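Library store move: Prarngate closes in December

The reserve stock held at Prarngate will be transferred to the new store at Listetstead during December. The lease on Prarngate ends that month and has not been renewed. The first phase covers 3,000 volumes, mainly adult fiction and local history, with bound periodicals to follow once the mobile shelving has been load-tested.

Shelving at Listetstead is supplied by Halilović and is rated per bay, with the limit shown on the end panel. Octavo and smaller stock will be stored upright. Folios will be stored flat, no more than three deep. Rok Kolev has set the target for relative humidity at 50 per cent, and readings will be logged at both ends of each aisle.

Condition checks carried out before packing have identified 313 items needing attention. Most have split joints or loose text blocks; a smaller group has failed adhesive in the spine, common in paperbacks of the 1970s and 1980s. These items will go to the bench first and travel in the last load.

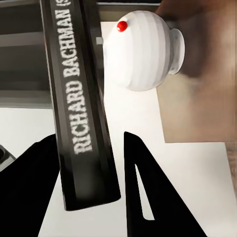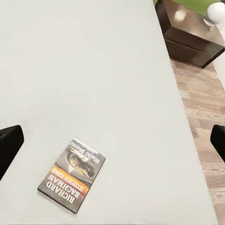 A black book, tilted, and a paperback lying flat on a white tabletop. The spine lettering in the first picture includes the name Richard Bachman.

Requests for reserve stock should be placed through the Skorkden catalogue as usual. Items in transit will show as "unavailable — store move" and cannot be reserved until they have been scanned at Listetstead. Each crate carries a barcode linked to its contents list, so a single title can be traced but will not be pulled from a sealed crate.

Branches holding Prarngate loans should return them to Listetstead from the start of December. Please use the grey transit slips; the old yellow ones carry the Prarngate address. Queries about periodicals go to Senad Stoyanova, and all others to Emmett Dunleavy at the stock desk.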